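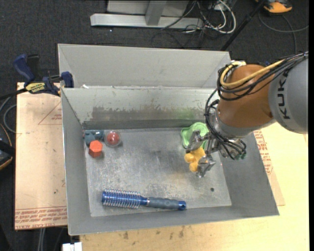 04/09/2019

Adhesive peel, Kallia film on steel coupons, continued from the March batch. Steslow primer, lot 294, one coat, wiped with IPA first. Coupons abraded to 800 grit, edges deburred.

Room at 23 C, humidity not logged (sensor battery dead, replace).

Set A: clean peel, adhesive stays on film. Set B: cohesive failure over most of the strip, residue on the steel. Set C, coupons 1 to 3: lifted at the corner before loading, discard.

Suspect primer flash time on C. Timer was restarted midway and the sheet doesn't say when. Repeat C with the Pavliuk primer as control.

Load cell zero drifted again between sets. Check the cable before blaming the amp.

To do: order more backing tape, relabel the B strips.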